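About Us — Trarkent

Share 32 | Comments 2

Trarkent makes small-scale play and display housings: bread bins, ovens, cabinets and similar household forms, reduced to tabletop size. The range is sold under the Bulis name to schools and toy libraries.

The company started as a two-bench workshop supplying knobs to Beltrán, a furniture maker. Complete housings followed. The current catalog lists 370 parts, including shells, trays, hinges and pulls.

How we work

Shells are finished in off-white or cream. Corners that face the user are rounded. Knobs are fitted last and can be replaced without opening the shell. A standard production lot is 100 units — smaller lots are accepted for schools.

Cream housing with red ball knobs on the white board, first and third pictures; plain pale surface, second picture.
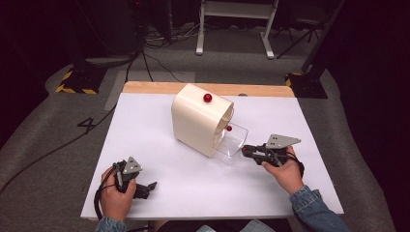
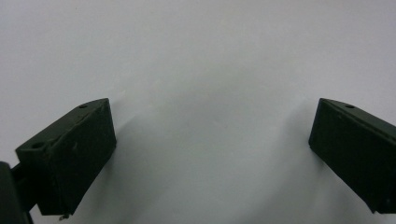
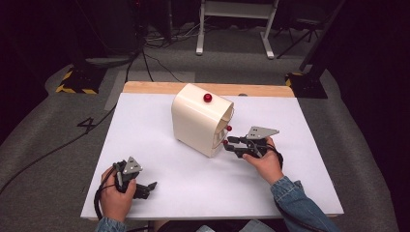

Orders and spare parts

Orders are processed through our distributor, Vamska. Quote the part number printed in the catalog. Spare knobs ship in packs of 32.

This site uses cookies to remember your catalog settings. Accept | Settings

Related pages
Catalog and part numbers
Replacing a knob
Notes for schools: October update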